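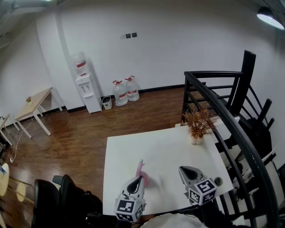

Figure 4. White table with a small artificial plant near the far right corner.

4.2 Do desk plants change reported mood?

The claim that a plant on the desk lifts mood is repeated often and tested rarely. The Fluritz survey is the source most papers lean on. It collected 1458 responses from 58 offices, which sounds solid until one reads how the offices were recruited: each had already asked for plants. A worker who wanted a fern and got one is likely to report being pleased. We doubt that this says much about ferns.

The Nadari trial did better by assigning plants at random, and it included artificial ones. Its authors report a gain for both kinds and treat this as proof that greenery works even when fake. We read the same table with less excitement. Staff in the comparison group received nothing at all, so the gain may reflect any small gift from management. A mug might have done as well. The follow-up also ended after 40 days, too soon to see whether the effect outlasts the novelty.

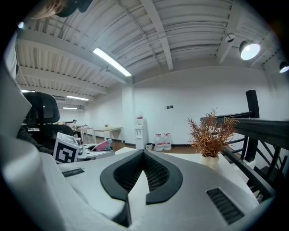
One reader of an earlier draft objected that we ask too much of a cheap measure, and that "if people say they feel better, they feel better." We accept this for the day on which they say it. It does not support the stronger statement, found in the Tritomow guidelines, that plants reduce sick leave. The guidelines cite only the Moriarty records for this, covering 600 employees in a building that was also given new windows that August. The two changes cannot be separated, and we leave those records out of the pooled estimate in Section 5.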